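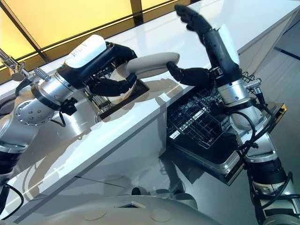

gridlock50
Four months into having the Temba in our staff kitchen at Wirwood, and the dish pit argument has only changed shape. I used to do 670 plates on a conference day. Now I stand nearby while it holds one plate with both hands over the sink, dishwasher hanging open, like it's been handed a newborn. My title is "station lead." Same pay.

sudsy_m
My wrists quit on me in February, so I'd take that newborn any day. You got a chair out of this, right?

gridlock50
No chair. Chairs look bad to visitors.

panrack
We do 1,000 covers at Cerarano and they cut two evening shifts before anyone had seen the thing load a rack. That's my problem with it — the hours went first.

sudsy_m
That's your manager, though. Ours kept everyone and moved two people to prep.

panrack
And who picked which two?

sudsy_m
Fair. I did not enjoy that week.

gridlock50
Ours get reviewed 27th October. I've been asked to write up its performance. It has not been asked to write up mine, as far as I know.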